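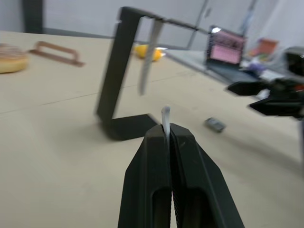
Akel Force Keeper, second version
Inline force limiter for Akel two-finger grippers
Made by Trultine, Surnport

In stock
Ships with cable, mounting screws and a printed setup sheet
Page updated 30/05/2024

The Force Keeper is a small module that goes between an Akel gripper and its controller and holds the closing force at or below the number you set. It does one job. The first version also did one job, except after an emergency stop, when it took some time off. If you own a first version, please read the safety section before you read anything else, and unplug it before you do either.

What went wrong

The first version kept your force limit in working memory and copied it to storage once a minute. Pressing the emergency stop cut power to the module, as it should. When power came back, the module was supposed to read the stored limit. If the stop had landed in the middle of a copy, the module found half a number, decided it had no limit at all, and politely passed along whatever the controller asked for. The status light stayed green throughout. We were proud of that light.

We learned this from a customer whose gripper came back from a stop and flattened a plastic bottle cap it had been picking up gently all morning. The cap was the only casualty. Then it happened on our own bench in Surnport, to a pen one of us liked, and we stopped selling the first version that afternoon.

A limiter that fails open is worse than no limiter, as people put their hands where they believe the machine is gentle. We had tested power loss. We had tested it by pulling the plug at tidy moments, with the arm parked and the copy long finished. Real stops get pressed in the middle of things.

What we changed

The limit is now written to storage only when you change it, in two places, with a check on each. If the two disagree, or either one fails its check, the module blocks closing altogether and shows red until someone sets the limit again by hand. Opening is still allowed, so a held part can be let go.

Green now means that the limit has been read, checked and put to work. It used to mean that the light had power.

We also built a rig that cuts power at random points, and ran the new version through 2,000 restarts with the Akel in every state we could think of: open, closing, closed on something, closed on nothing. It came back each time with the right limit or with a red light. The rig is very loud and has been moved to the far end of the building.

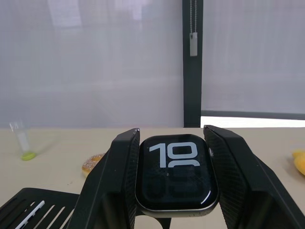 Picking a limit is still your job, and the module won't talk you out of a bad one. Start low, with the object you mean to handle, and raise the limit until it stops slipping. The shipped setting is 15 newtons, and plenty of things need less. Think about where the pads land as well as how hard they press. A smartwatch clamped upright by its long sides, with the screen facing out between the two fingers, is a sensible grip. Turn the same watch so that a pad sits on the glass and the force that was fine a moment ago may become an expensive opinion. Textured pads help you get away with a lower number, though they need cleaning now and then.

Soft, thin and bendy things

A limiter cares about force and knows nothing about shape. With a thin strip, the fingers end up nearly touching, and most of the force goes from pad to pad. Your reading will look healthy whether or not the strip is in there. For this kind of work, use the finger position as well, or look. Bread products should be tried on bread you don't plan to serve.

Safety: first version owners

First version modules have a flat gray label with no letter after the serial number. Second version modules have the letter B after the number and a notch in the corner of the housing, so you can tell them apart by feel when the module is behind something, as it always is.

If yours is a first version:

Press the emergency stop and leave it in.
Take out anything the gripper is holding, by hand opening only.
Unplug the module at both ends. Do not connect the gripper straight to the controller as a stopgap unless your controller has its own force limit and you have checked it.
Write to us with the serial number.

We will send a second version free, with a prepaid box for the old one. Please use the box. We want the old modules back and out of drawers, where they have a way of being found by someone in a hurry. The exchange has no end date.

Firmware can't fix a first version. We tried, and the storage chip is the wrong sort.

Fits

Akel two-finger grippers, standard and long fingers
Shokri controllers, wired connection only
Other controllers: ask first. The plug may fit and mean nothing.

Does not fit Akel suction heads. A buyer has tried. It did limit the suction, in the sense that there wasn't any.

Before first use

Set the limit with the arm parked. Close the gripper on a force gauge or something cheap. Press the emergency stop while the fingers are moving, restore power, and close on the gauge again. The two readings should match. Repeat this whenever you change the limit, swap fingers or move the module to another arm. If the light is red, believe it.

The Force Keeper is not a safety-rated device and never was – the old version of this page was vaguer on that point than it should have been. It protects objects. Hands are the business of your guards, your stop buttons and your own risk assessment, and should stay out of the fingers while the controller is live.

Returns and support

Unused modules can come back within 14 days. Modules that have been used can come back too, if the reason is that something is wrong with them. Tell us what the light was doing and what the gripper was holding at the time.

A revised mounting bracket for long fingers is due in July. The present one works but covers the label.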